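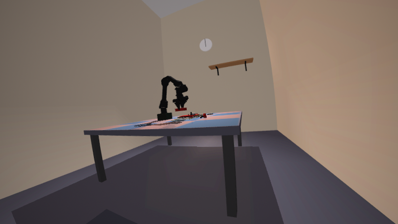
Sim view from low down, gripper over one of the red parts.

24 April 2018

Planner rewrite is in and I'm really pleased with it! Bulodov now loads the Drardale room – table, patterned mat, red parts, the small gray ones near the front edge – straight from one config file, so no more editing poses by hand in 2 places. Seed 3408 for all of today's runs.

Changed the descent. The old code planned from home to grasp in one go and kept clipping neighboring parts. Now it goes to a hover pose first, then straight down at fixed wrist angle. 20 picks on the red cluster, 3 misses, all three on parts lying almost on top of each other. In February we were missing half of them.

Grasp scoring still comes from Faria. It likes the long thin pieces and gets confused by the flat gray ones, probably my height threshold. Want to try the Benmoussa segmentation branch on those next.

To do: log the contact point on every miss, lower the threshold, rerun same seed.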